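Notes for home garages, revised 2026-09-26

## Battery care for a car that sits

A lead-acid battery loses charge while parked. Alarm, clock and receiver draw a small current at all times, and a car left for several weeks may not start. Check the resting voltage with a multimeter after the car has stood overnight. A reading of 12.6 V or higher is a full charge. Below 12.4 V, put it on a charger.
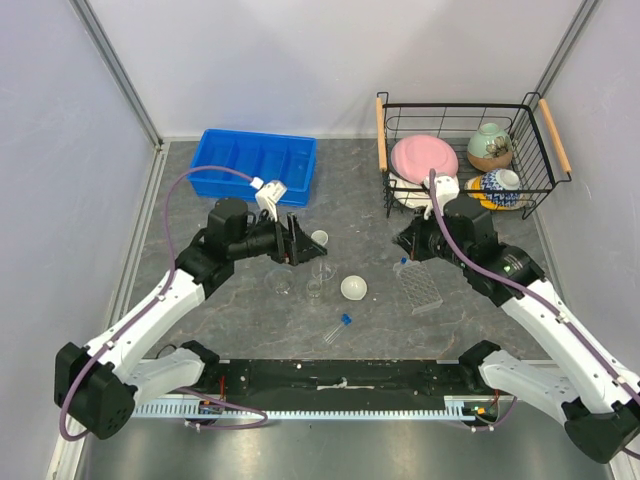

Terminal cleaning needs few supplies: baking soda, water, a stiff brush, a 10 mm wrench and dielectric grease. Remove the negative clamp first and refit it last. Keep the wrench, the brush and the clamp bolts apart while you work – a plastic bin split by upright dividers, like the blue one at the back left, is enough. Brush the posts until bare metal shows, wipe them with a damp rag, dry them, then refit and grease the outside of the clamps. Acid residue will mark a stone counter, so lay down newspaper first.

### Maintainers

A maintainer differs from a plain charger in that it drops to a float voltage when the battery is full. The Canpolat unit sold at the Vostley parts counter has a 4 amp output and a selector for AGM batteries. Set the selector before connecting. Connect red to the positive post, black to a bare chassis point, then plug into the wall. Reverse the order to disconnect.

### Tires and fuel

- Inflate to the door-placard figure, cold.
- Move the car a few feet every two weeks to shift the contact patch.
- Fill the tank and add stabilizer before storage longer than two months.
- Change the oil before storage if it has 3000 miles or more on it.
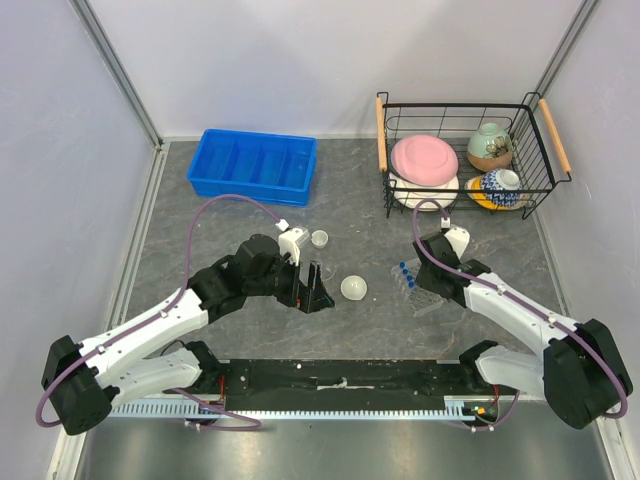 *Open bin with four compartments, near the back wall.*

Label each compartment by job – electrical, wheels, fluids – and return parts to it before closing the hood.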